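How to Book and Prepare a Room at the Potwood Centre

Guidance for residents, societies and visiting groups

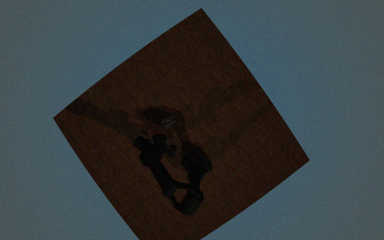
Before you apply

The Potwood Centre has two rooms for hire. The Tisham Room seats 56 people in rows and is suited to talks, concerts and public meetings. The Poulain Room seats 18 at tables and is generally used for classes and small meetings. Both rooms are on the ground floor and share a kitchen.

Applicants should decide on the following points before completing the form:

The date wanted, and one other date that would also be acceptable
The time at which the first person will need to enter the building
The time at which the last person will leave
The number of people expected, including helpers and speakers
Whether food will be served
Whether music will be played

The hours booked must include setting up and clearing away. A talk that begins at 7 p.m. will usually need a booking from 6 p.m., and longer if the chairs are to be laid out in rows. Groups that arrive before their booked time will be asked to wait in the entrance hall.

Step 1. Check the diary

The diary is kept at the front desk and may be read during opening hours. Dates shown in pencil are held for another group and may become free. Dates shown in ink are confirmed. The desk is closed on Tuesday, and telephone messages left on that day are answered the following morning.

Bookings for the coming year open in October. Groups that already meet regularly at the Centre are given the first two weeks of the month to renew their usual times, after which all remaining dates are offered to new applicants in the order in which forms are received.

Step 2. Complete the booking form

Use the form headed Room Hire. Older copies, on which the kitchen is listed as a separate booking, can no longer be accepted. One person must sign on behalf of the group and will be treated as the hirer. The hirer must be 18 or over and must be present for the whole of the booking, or must name a second adult who will be.

Write the purpose of the booking in plain terms. "Meeting" is not enough; "annual meeting of the allotment society, with tea" gives the desk what it needs to set aside the right cupboard and the right number of cups.

Step 3. Pay the deposit

A deposit is payable when the form is handed in. It is returned within 8 working days of the booking, provided that the room has been left in good order and the keys have been given back. Payment may be made by card or by cheque. The balance of the hire charge is due on the day the keys are collected.

If a booking is cancelled with two weeks' notice or more, the deposit is returned in full. With less notice, it is kept unless the room can be let to another group.

Step 4. Collect the keys

Keys are signed for at the desk on the last working day before the booking. The set consists of a front door key, a room key and a small key for the chair store. The kitchen is opened by a keypad, and the number is given to the hirer in person. It should not be written on notices or sent round by email.

Step 5. Set out the room

Chairs are stored in stacks and should be moved on the trolley, one stack at a time. Leave a clear walkway down the centre of the Tisham Room and keep both fire doors free of furniture, coats and pushchairs. Tables in the Poulain Room fold from the middle — release the catch on each side before lifting.

Nothing may be fixed to the walls with tape or pins. Picture rails run along the two long walls of each room, and hooks can be borrowed from the desk. The front wall of the Tisham Room dates from 1741 and marks easily, so display boards should stand a little away from it.

Heating is set by the desk according to the times on the form. Hirers who find the room too warm should open a window and leave the controls as they are.

Step 6. Leave the room

Return all furniture to the store, sweep the floor and take rubbish to the bins in the yard. Wash and dry any crockery used. Close the windows, switch off the lights and check that the kitchen door has locked. Keys go through the letter box beside the front door, in the envelope provided.

Breakages and faults should be written in the book in the entrance hall, with the date and the name of the group.

Enquiries

Questions about bookings should be addressed to Apolline Vidal, Bookings Officer, at the front desk. Groups wishing to hire both rooms on the same day should speak to her before completing the form.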